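Modules > Materials and Measurement > Unit 4 > Handout

Print this page | E-mail this page

Notes | Reading | Problem sheet | Contact

Unit 4. Density, volume and the cost of a small error

These notes go with the second lecture of the unit. Bring them to the practical in the Iyamu building, with a calculator and a ruler marked in millimetres.

4.1 Definitions

Density is mass divided by volume. In this course it is given in grams per cubic centimetre. Multiply by 1000 to obtain kilograms per cubic metre. Quote the unit every time, including in intermediate lines.

For a cube of side a, the volume is a × a × a and the surface area is six times a × a. The ratio of surface to volume is therefore 6/a. A small cube has more surface for each unit of volume than a large one, and this matters for drying, heating and coating, all of which take place through the surface.

4.2 Error in a measured side

Suppose the side is read with a small fractional error e. The volume carries a fractional error close to 3e. A reading that is one per cent too long gives a volume three per cent too large, and a density nearly three per cent too small. The mass is normally known far better than this, so the ruler sets the quality of the result.
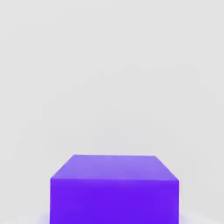
Chidubem Ajayi asked in the lecture whether the factor of three still holds when the three sides are measured separately. It does not, provided the errors are independent. Independent errors are combined by adding their squares and taking the root, which gives 1.7e in place of 3e. If the ruler itself is wrong, all three readings are wrong in the same direction and the factor returns to three. Repeating the measurement with the same ruler does not help.

4.3 Worked case

A cube has a side of 4.0 cm and a mass of 80 g. The volume is 64 cubic centimetres and the density is 1.25 grams per cubic centimetre. The side was read to the nearest millimetre, so each reading may be out by 0.05 cm, or 1.25 per cent. With a common error the limit on the volume is 3.75 per cent. The density should be written as 1.25 with an uncertainty of 0.05. Further figures from the calculator are to be dropped.

4.4 Displacement

Irregular solids are measured by the water they displace. Fill the vessel to the spout, wait until dripping stops, lower the sample on a thread and collect the overflow. Three faults are common:

- air held against the sample, which makes the volume too large
- a porous sample taking up water, which makes it too small
- the meniscus read at its upper edge 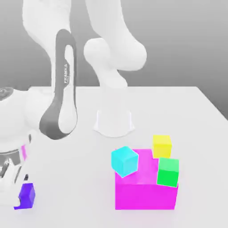
Porous samples are sealed with a thin coat of wax before immersion. Weigh the sample before and after coating, find the volume of the wax from its own density, and subtract it. The Darkstead method in the reading list omits the subtraction and should not be used for samples under 14 g.

4.5 Problems

1. Find the side of a cube of mass 600 g and density 2.4 grams per cubic centimetre.
2. A cube of side 6 cm is cut into cubes of side 2 cm. By what factor does the total surface area rise?
3. A sample of mass 200 g displaces 76 cubic centimetres, read to the nearest 2. State the density with its uncertainty.

Answers go to Nneka Isah by the end of January. Show the units.

Previous | Next | Unit index | Top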